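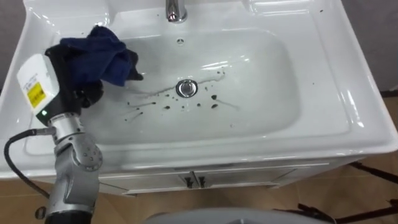 A bathroom sink with dirt marks.

Clokon Household Chores Survey, README

What this is

A table of 1259 chores, as reported by people who do them, or who live with people who do them. Each row is one chore in one home: what it was, who did it, how long they say it took, and how they felt about it afterward. The last column is free text and is the reason most people download the file.

The survey ran through February in Nultier, a town with hard water and strong opinions about dishwashers. Entries came in on paper and through a web form. The paper ones are longer and angrier.

What's in the folder

chores.csv: the main table, one row per chore
homes.csv: one row per home, with number of adults, number of children, and number of bathrooms
codes.txt: what the chore codes mean
grumbles.txt: free text that people wrote in the margins, with no home attached
CHANGES.txt: old mistakes, now fixed, and the new ones that came with the fixes

Columns in chores.csv

home_id: a number. It doesn't mean anything. Two people wrote to ask whether theirs was lucky.

chore_code: one of 17 codes. Code 5 is "bathroom, all surfaces" and covers sinks, tubs, tile and mirrors. Toilets have their own code, at the request of pretty much everyone who tested the form.

done_by: self, partner, child, other, shared. "Shared" was meant for chores done together. It was widely used for chores done by the person filling in the form while someone else was in the building.

minutes: as reported. Most people like round numbers, so expect tall spikes at 20 and not much at 19. We left the spikes in.

last_done: days since the chore was last done, as the person remembers it. Where two adults in one home answered separately, both answers are kept, in separate rows. Do not average them. The average describes a home that doesn't exist.

mood: 1 to 5, where 5 is "glad I did it." Ironing has no fives.

note: free text, spelling left alone.

Known problems

Chores that take under a minute are mostly missing. People don't think of wiping a faucet as a chore until they are asked why it hasn't been wiped.

Child entries are thin. Where a child's answer and a parent's answer disagree on whether a room was cleaned, the field "disputed" is set to yes. It is set to yes a lot.

The code for "garage" was added partway through. Homes that answered early have garage work filed under "yard" or, in one stubborn case, "laundry."

Blank cells in the minutes column mean the question was skipped. A zero means somebody wrote zero. Please don't merge these. We did, in the first release, and the whole town looked very efficient.

Product names have been taken out of the notes and replaced with [cleaner]. This makes a few of the notes read like threats.

Privacy

Street names, first names and pet names are removed. If you think you recognize your own kitchen, you may be right, but so do several of your neighbors.

Good uses, and less good ones

The table works well for class exercises, for practice in cleaning up messy data, and for looking at how people guess at time. It's a poor guide to how clean any home is. It has also been used at least once to win an argument between roommates, and we can't offer support for that.

Related files

Kassab is the older version with hand-entered rows only. It has fewer errors and much less in it. Skinell is the script that turns the paper forms into rows. It reads sevens as ones when the writer was in a hurry, so check any chore that claims to have taken one minute.

Reporting mistakes

Open an issue with the home_id, the column name, and what you think the value should be. Corrections to your own entries are welcome. Corrections to your partner's entries need to come from your partner.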